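Filed under: Workshop Tips > Tools & Equipment > Before You Buy

I've been saving for a home robot arm that can tidy laundry into bins, and friends keep asking how I'm planning the money side. So I wrote it all down – the stuff I wish I'd worked out before I started filling online carts!

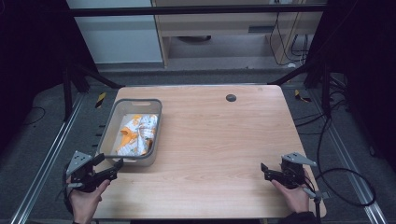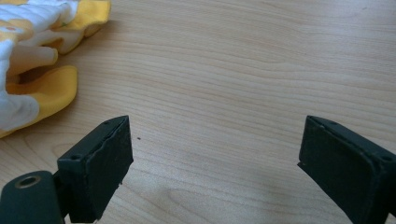 Posted in November by the Plarnness workshop desk

My total is $2000, and I split it before I looked at a single arm. The arm gets the biggest share, but grippers wear out, so I budget for 2 spare sets of fingers from day one. Look closely at the pads on anything used (scuffs and little chips at the corners are your bargaining chip) and ask what replacements cost.

Measure your table next. Then measure the floor around it too, because stands and cables eat up way more room than you'd think – I lost a whole walkway to mine on paper.

Get quotes from at least 2 sellers. I asked Hamada and Kekport, and the shipping was wildly different! Ask about the warranty in writing and whether the software is a yearly fee.

Last tip: soft, crumpled cloth is hard for these things, so ask for a demo with your own laundry and your own plastic bin. Have them do it 5 times in a row before you pay a deposit.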